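Postpartum core classes: anyone tried the Skestier one?
Board: Moving Again After Baby

marlo_knits
6 April 2021
Hi all! I'm five months out from baby number two and finally feel like moving my body on purpose again. My midwife cleared me ages ago, I just never got going. I've been looking at the Skestier postpartum core program (the 12-week one, live on screen twice a week) and I'm so excited about it, but it's $167 and I'd love to hear from people who have done it. Did you stick with it? Is it gentle enough if you still have a bit of separation in the middle?

pinecone77
I did it last September and loved it!! The first three weeks are almost all breathing and you'll wonder what you're paying for, and then in week four you pick up the car seat and something in there is working again. The teacher is so calm. My daughter napped through maybe half the classes and I did the rest with her lying next to me chewing on a sock.

twofers_mom
Going to disagree a little. I thought it moved too fast after week five. There were planks, and I had no business doing planks. I switched to the Flarnomen floor classes at the rec center and the teacher there put her hand on my ribs and fixed my breathing in one go. You can't get that through a laptop.

pinecone77
The planks were optional though! She showed a version on hands and knees every single time. I did that one right up to the end.

twofers_mom
Optional, sure, but when everyone else on the screen is doing it, you do it. At least I did, and I was sore for days.

marlo_knits
Good to know, both of you! I'd be doing it upstairs at nap time, flat on my back for most of it by the sound of things, so I'm a little less worried about keeping up with a group.

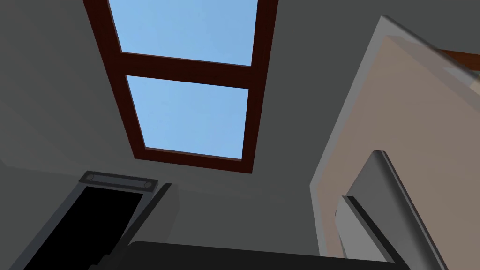
oatmilk_and_naps says get the gap checked by a pelvic floor PT before you pay for anything. One visit at the Kälin clinic was $156 for me and worth every cent, because I learned I'd been pushing out when I should have been drawing in. I went on to do Skestier after that and had a great time with it.

marlo_knits
Ooh, I hadn't thought of doing it in that order. Did you need a referral?

oatmilk_and_naps
I didn't, but call your insurance first. Mine paid part of it back.

twofers_mom
Yes to the PT. We agree on something!

pinecone77
Marlo, if you do sign up, come tell us how week one goes. I'd happily do it again alongside you, I still have my band and the little ball.

marlo_knits
Yes please! Calling the clinic tomorrow morning. Does it matter which size ball?

pinecone77
Mine's the small squishy one, any brand is fine. Don't pump it up all the way.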